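Ticket: Stamped images smear or lift when I add the clear embossing layer
Product: Illora clear pigment pad, Vurar heat tool
Opened: August 28, 2022
Status: Open, waiting on customer, then closed (see bottom)

Hi there! I make cards, mostly birthday and thank-you ones, and I'm stuck on something that used to work fine. I stamp with the Illora clear pad, pour on the embossing powder, tap it off and go in with my Vurar heat tool. Since I opened my new pad the powder melts all right, but the fine lines come out fuzzy, and on some cards the whole design scrapes off with a fingernail (after all that coloring, too!).

My worktable, plus some packets:
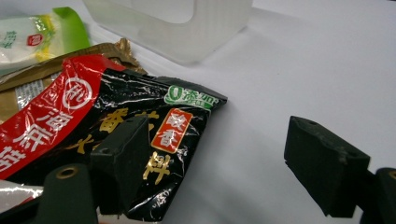
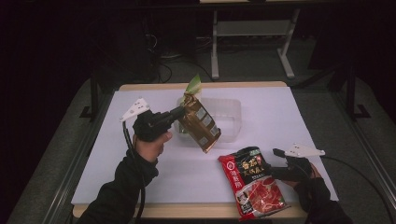

Simiyu support wrote back the same afternoon, asking which cardstock was under the stamping, whether an anti-static bag had been used first, and how long the heat tool had been running before it was pointed at the card. The reply also said to leave the pad closed and upside down overnight before trying anything else, and to please not re-ink it yet.

OK, answering in order. The cardstock is the smooth white Trotis one, the heavy kind, and I've been through most of a pack of 20 with this project, so you can imagine how I feel about it. Yes to the anti-static bag, though mine is pretty old and I can't swear there's much left in it. And the heat tool... I switch it on and start right away. Am I supposed to wait? I never have! The pad is upside down on the shelf as of tonight.

Update, next morning. I turned the pad back over and it's much juicier than it was, almost too juicy. I stamped the fern (the one with all the skinny fronds, my usual troublemaker) and did the powder as normal. Fuzzy again, and now there's a sort of halo around the leaves where powder has stuck to bare card. So I guess that's a different kind of bad. The sentiment stamp, which is nice chunky letters, came out great and I can't scratch it off. I tried pretty hard.

Support's second note: a halo means static or hand oils and the fuzz means too much ink, so treat them as two problems. Dab the pad lightly onto the stamp and stop when the rubber looks evenly shiny. Get a fresh anti-static bag or use a bit of cornstarch on a dry makeup brush. Switch the heat tool on pointed away from the card and let it come up to temperature first. Then change one thing at a time and write down what you did.

I'm terrible at changing one thing at a time, but I did it, look:

Test 1. Same fern, light dabbing, old bag, no warm-up. Lines better, halo still there. Scratches off at the stem.

Test 2. Light dabbing, cornstarch on a brush, no warm-up. Halo gone! Completely gone, I was thrilled. Still scratches off at the stem, and the powder has a grainy look like sugar.

Test 3. Light dabbing, cornstarch, heat tool warmed up first. Smooth and glossy, and my fingernail did nothing to it. I went over it with watercolor and the white lines stayed put.

Test 4. Same as test 3 but on the Trotis card from the opened pack that lives by the window. Bubbly in one corner and the card curled up like a potato chip. Is that the card or me?

The answer on that one was that card left by a window can pick up damp, and that damp card bubbles and curls under heat. They suggested running the heat tool over the blank card for a few seconds before stamping, letting it cool flat under a book, and heating from underneath where possible. They also asked if the powder was the fine detail type, and what it said on the lid.

So I went and checked the lid, and it's the regular powder. I was sure I'd bought the detail one! I have a jar of detail from February that I'd pushed to the back of the drawer and forgotten, still sealed. Tried it on the fern with everything from test 3 and wow, it's a different stamp. I can see the little veins. I'd been thinking the rubber was worn out and was about to order a replacement, so that's some money saved (already spent in my head on a set of star stencils).

The window card did better after the pre-heating. There's still a slight curl, but it flattened under the cookbook and once it's glued to a card base I don't think it'll show. The rest of that pack has gone into a zip bag in the closet.

One more question while I have you: does the clear pad need to be stored upside down all the time, or only when it seems dry? And is it OK to re-ink it with the Illora bottle for the tinted pad, or does it have to be the clear one?

Last reply from support: store it flat, either way up, and flip it for a night when it starts to stamp patchy. Use the clear re-inker only, as the tinted one will show up under white or gold powder. A few drops spread with the edge of an old plastic card is enough, then leave it closed for an hour.

Great, thank you so much. I've ordered the clear bottle. You can close this one. I still have six thank-you cards to finish and I'm doing ferns on all of them.

Status changed to: Closed by customer
Resolution: Heat tool not warmed up, over-inked stamp, static on card, regular powder used on fine-line image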